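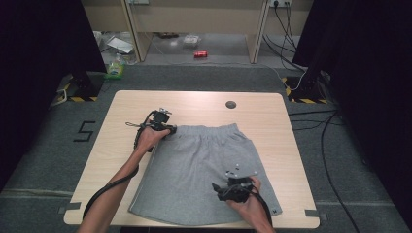

Pliklow shorts set - readme

Last touched June, Wouter. Ask Ilse if I'm not answering.

What it is
Recordings of people folding clothes on a table with a hand-held gripper in each hand. Grippers only, no bare fingers on the cloth. Head camera view plus gripper tracking plus jaw opening. Meant for training the Koster folding policy, can be used for other cloth stuff but we havent tried.

How much
2,512 episodes in total. 700 of those are shorts, the rest is T-shirts and tea towels. One episode = one garment, start to finish. 17 people did the folding, mix of left and right handed (see people.csv, handedness column, no names in there).

Where
All at Kiltstead, in the curtained bays. Bay number is taped on the carpet and is also in the episode name, so if the two dont match tell me. Table height was the same all the way through. Tape on the table corners stays on, please dont peel it.

Start of an episode
Garment flat, waistband at the far side for shorts. Small wrinkles are fine, leave them in. Jaws open. Say "go", then grip.

End of an episode
Folded garment let go, both grippers lifted clear, hold still for 2 seconds. A lot of the early ones stop too soon - flagged short_end, trim or drop them.

Folder layout
episodes/ one folder per episode
head.mp4 head view
left.csv, right.csv gripper pose and jaw opening
note.txt whatever the person typed afterwards, often empty
people.csv
splits/ train, val, test. Split by person, NOT by garment, so the same pair of shorts can turn up in train and test. Known problem. Ilse has a by-garment split half done, will go in splits_v2 when its checked.

Labels
fold_ok - yes / no / unsure. Done by eye, one pass. Unsure means unsure, dont turn it into a no.
slip - cloth came out of the jaws at least once
regrip - let go on purpose and took it again
Size and colour are in garment.txt but colour names are all over the place (grey, gray, light grey, "greyish"). Lower case everything and merge.

Known trouble
- tracking drops out when one hand goes over the other. Gaps are left empty, not filled in. Fill them yourself if you need to
- cables sometimes pull on the wrist near the end of a long reach, shows up as a small jerk in the pose
- left and right csv swapped in the first Stoneo batch. Fixed in this copy, not in the old one. If you downloaded before June get it again
- people get faster thru a session, so late episodes are a fair bit shorter than early ones
- head view moves a lot, some people lean right in
- background is not tidied and not blurred. Crop to the table if that bothers your model

Not in here
Jeans, anything with zips, socks. No failed starts either, those got deleted before we thought to keep them. Shame.

Using it
Internal for now. Outside people write to Wouter Van Hecke or Ilse Brouwer first. Dont re-upload the head videos.

To do
splits_v2
second pass on fold_ok
write down the camera calibration properly, its in Ilse's notebook at the moment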